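发件人:Consuelo Moya
收件人:Grirside 社区菜园邮件组
主题:Re: 番茄叶子发黄,要不要拔掉?

大家好,我又来啰嗦了,刚才那封没写完就手滑发出去了,请以这封为准!

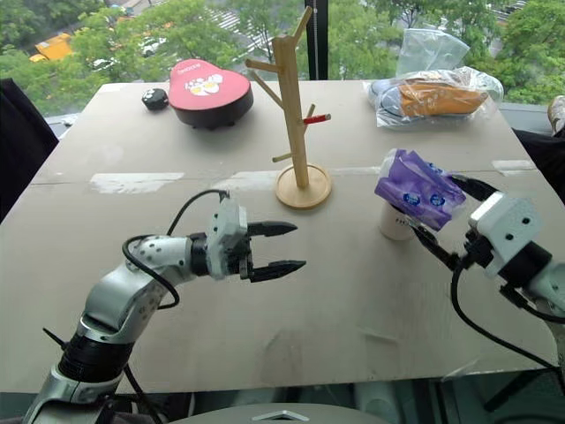

先说番茄。Callum 昨晚问的那几株我今天早上特地绕过去看了,先把他的原话贴在下面,省得大家往回翻:

> Callum Ogilvie 写道:
> 我那块地靠篱笆的四株番茄,下面的叶子全黄了,上面还有褐色的圈圈。
> 果子倒是照长不误。隔壁地的 Shoshana 说是早疫病,叫我连根拔了
> 装袋扔掉。我舍不得啊,五月份才种下去的,天天伺候。有没有人遇到过?
> 另外,浇水是早上好还是晚上好?我下班到地里都快八点了。

Callum,先别拔!我觉得 Shoshana 说得没错,看那个一圈一圈的斑,八成就是早疫病,可是早疫病是从下往上慢慢爬的,八月中旬的番茄,底下叶子难看一点太正常了。我前年那一垄比你的惨多了,黄到只剩顶上一撮,照样吃到九月底(酸是酸了点,做酱正好)。

我的做法是这样:挑个干爽的日子,把有斑的叶子贴着主干剪掉,离地两拃以内的叶子不管有没有斑都剪。剪刀每剪完一株用酒精擦一下。剪下来的叶子千万别扔进公共堆肥箱,装袋带走。然后在根部铺一层稻草,厚一点,下雨的时候泥水就不会溅到叶子上。棚子后面还有半捆稻草,是我的,你尽管拿。

浇水嘛,能早上浇当然早上浇。你八点才到也没关系,把壶嘴伸到根边上慢慢浇,别用花洒从头淋下来就行。隔一天浇透一次,比天天洒一点强得多。还有,果子已经开始泛红的那几穗可以先摘回家,放在厨房台面上自己会红,不用非得等它在藤上熟透,味道差不了多少,我婆婆说差很多,我们为这个吵了好几年。

Ishbel 上次问的品种,我翻到种子袋了,叫 Ustholm,是 Crisóforo 去年分给我的。皮厚,不容易裂,就是结果晚,急性子的人别种。想留种的话,挑最健康的那株上的第二穗果,连汁带籽泡三天,等表面起一层白沫再冲干净晾干。生病的株就别留了。我这里还剩 14 粒,谁要谁回信,先到先得。

对了,西边那个水龙头又关不紧了,我拿布条缠了一下,还是滴。有谁家里有合适的垫圈,麻烦路过时换一下,我实在拧不动那个螺母。

还有一件小事:西葫芦!我的西葫芦已经失控了,两天没去就长得跟小臂一样粗。我放了一筐在大门口的长凳底下,求求你们拿走,家里人现在看见绿色的东西就往外跑。擦成丝挤干水,加鸡蛋和面粉煎饼,一次能消灭一大根。

Callum,剪完告诉我一声,过一个星期我再去看看新叶子长得怎么样。

Consuelo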